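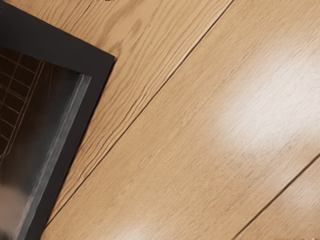

Workshop notes: the oven door job

Progress on the Atodus arm has been slow since the last newsletter, but there has been some. For those who joined over the summer, Atodus is the kitchen helper project that three of us have been building at the Wanbridge shared workshop. The goal is an arm that can open a countertop oven, put something in, close the door and set the knobs. We picked the oven because it is the one appliance in the workshop kitchen that everybody uses, and because a door that swings down is a good deal harder than picking up a block.

Most of August went into the simulator. We had planned to spend it on the hardware, but the mounting plate for the real arm came back from the cutter with the bolt circle 15 mm too small, and the replacement took a while. So the work moved onto the computer at the back bench, where it has stayed. Everything reported in this item is simulated.

Comfort Nutsugah built the room. She started with the table and the floor, then the oven, and she modeled the oven door as a separate part on a hinge so that it can be pulled open by force and doesn't just follow an animation. The hinge took her longer than the rest of the room put together. Her first version had no friction at all, and the door fell open at the slightest touch. The second version had too much, and the arm stalled. The one we use now has a spring that holds the door shut for the first few degrees and then lets go, close to how the workshop oven behaves when you pull on it by hand.

She also spent time on the surfaces. The wood has grain and a bit of shine, and the oven glass is tinted and picks up reflections of the table. This was a deliberate choice. The vision side of the program has to find the door from camera images, and glossy surfaces are where it makes its mistakes. Our early renders were all flat gray, and a program that did well on those did badly on anything with a highlight in it.

We have two kinds of view to work from, one that takes in the table and one very close in. The close one is less useful than we had hoped. When it's right up against something dark there is often nothing in it for the program to hold on to except an edge and some floorboards. The wide one does most of the work of locating the handle, and at present we use the close one only for small corrections. We may drop it for the approach and bring it back for the grasp.

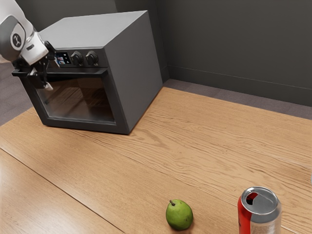 The grasp itself is now the part we trust most. The program picks a spot on the handle, brings the wrist down at an angle and closes the two fingers on the bar. We had been going for the middle of the handle, which seemed like the obvious place, but the forearm then got in the way of the door on its way down. Taking hold at the end keeps the arm off to one side. The price is that the pull is uneven. In the simulator the hinge is perfectly rigid and doesn't mind. A real hinge will have some play in it, and we expect the door to twist a little. That will have to be dealt with when we get there.

We ran 1,032 attempts overnight with the oven placed at slightly different positions and angles on the table. Of those, 257 failed. Comfort went through the failures and sorted them by cause. The largest group were cases where the fingers closed just in front of the handle and caught nothing. The next were cases where the grasp was good but the arm pulled straight back when it should have followed the curve of the door, so the handle slid out of the fingers. A smaller group came from the oven being turned so far that the arm ran out of reach. Those last ones are not worth fixing. In the real kitchen the oven will be set down in one place and we'll put tape on the counter.

The pulling problem is mostly solved on paper. The path of the handle is an arc, and its radius is the height of the door, so the arm only needs to know where the hinge line is. Up to now we have been giving it that number by hand. The next step is to have it work out the arc from the first bit of movement – pull gently, see which way the handle goes, and correct. There are published methods for this and we are reading up on them. If anyone in the membership has done something like it, please come and find us.

There are also loose items on the simulated table, including a pear and a drink can. They are there for the loading step, which we haven't begun in earnest. The pear will be the first thing we try to put on the rack. It is a reasonable size for the gripper and it has no flat side, so if the grip is off-center we'll know right away. The can is there to be left alone. The arm has to plan around it, and knocking it over counts as a failed run.

A few practical matters. The corrected mounting plate has arrived and is on the shelf under the drill press with the project name on it. Please don't use it as a spacer. The motor controller from Grorken is also in, and it powers up, but we have not yet connected it to anything. We will need the corner by the sink for the bench test, and that means the shelving there has to be moved. Anyone with bins on the bottom two shelves should take them home or shift them to the Ankrah room before the test.

We also need a real oven that can be ruined. The kitchen one is off limits until the arm has proved itself. An old toaster oven with a drop-down door and a full-width handle would be ideal, and it doesn't have to heat. Knobs would be good too, in any condition, as the knob-turning code has been written and has had very little testing. Leave it on the project bench with a note saying where it came from.

The simulator files are on the shared drive in the Atodus folder, along with a short text file on how to start them. They run on the back bench computer and on most laptops with a decent graphics card, although the shiny surfaces will slow down an older one. There is a setting at the top of the file to turn reflections off. If you change anything else, save it under a new name.

Work sessions are in the evening from 7 until the building closes. There are 11 names on the sign-up sheet for the bench test, and the corner by the sink won't hold that many, so we will run it twice.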